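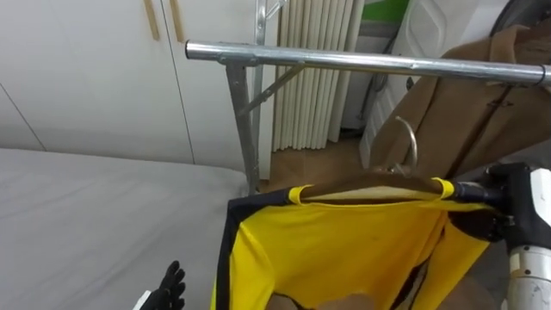 February, 16:40

Costume store at Drundport, second afternoon of sorting. Today I worked only on hanging, because last month we folded everything and the creases became a problem for Asanka. The slippery fabrics are the hardest. The yellow one with the black trim is a good case: it is shiny, already a little wrinkled, and without its two loops around the wooden bar I think it would slide to the floor. So the first rule for this season is that all sleeveless pieces go on hangers by the loops, one loop near each end, and never by the neckline. I lost time yesterday with neckline hanging and the black border on two other tops is now stretched.

Loops. I checked the 17 pieces from the Bepari box. Most have loops, but 4 do not, and these I put aside with a safety pin and a paper note. Nusrat Haque says she can sew new ones from the black tape we have left. I asked for loops of 10 cm before folding. She thinks this is too long and that they will show at the shoulder. We will try one piece first and look at it on a person.

Hangers. I prefer the flat wooden ones for this work. The round plastic hangers from Rokero are lighter, but the loops travel on them and the garment hangs crooked after I move it. We have 40 wooden hangers in total, not all good. Please run a finger along the bar before use. A rough place will pull a thread in the shiny fabric and I do not know how to repair this. I sanded the worst ones with fine paper and wiped them with a cloth.

Rack. The metal tube rack is strong enough, but the top bar must be wiped before the first garment goes on. I found gray dust on my cloth two times. Long pieces to the wall side, short pieces to the open end, so that we can take them quickly. All hooks should point the same way. Asanka did not do this and it took me very long to get one piece out from the middle.

Steaming. Tried the Dremell steamer on an inside seam, lowest setting, cloth between. The wrinkles became softer but did not disappear. I did not dare to go higher. If somebody has experience with this kind of fabric, please write it under this entry - I could not find any care label on the yellow pieces.

Still open:
Brown pieces are mixed with the yellow ones, I do not know if they belong to the same set. Ask Nusrat.
Labels for the rack, written large.
Buy more fine sandpaper.
Cover for the end of the rack near the window, the sun comes there in the morning and I am afraid for the yellow color.

Stopped at 18:10. The pinned pieces are on the shelf by the door, please do not hang them yet.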